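Speaker notes – comparing two wrist cameras on the Prillik gripper
Wubit Gebreyes, 04/10/2025

Start with the fuses. Ask who has changed one in a car with cold fingers. Wait for hands, then say: now do it with two fingers and no thumb!

What we wanted to know: does the camera matter as much as the gripper? We kept the arm, the textured finger pads and the controller the same, and swapped only the camera. Rimer first, then Delura. Same task for both – pick a loose blade fuse off the table and push it into the block.

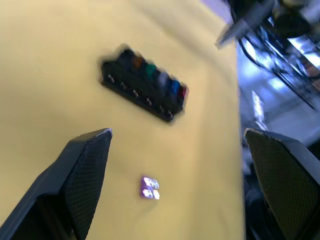

I love this task because a blade fuse is such an awkward little thing. The plastic is see-through, the metal throws back every lamp in the room, and lying flat it gives the fingers hardly anything to hold. Mention the glare, people always ask.

Rimer: sharp when the arm is still, smears when it moves. Delura: grainier, but it keeps up, and I got fond of it very quickly. Play the two clips back to back. Don't talk over them.

Then the wrist turn. The fuse has to go through 90 degrees before it lines up with the slot, and this is where the Tamiru controller surprised me – so smooth! Slow down here, it's my favorite part.

Questions I expect: lighting, cable drag, why not suction. Skip the cost slide if we're short on time. Leave the last clip looping while people come up to the table.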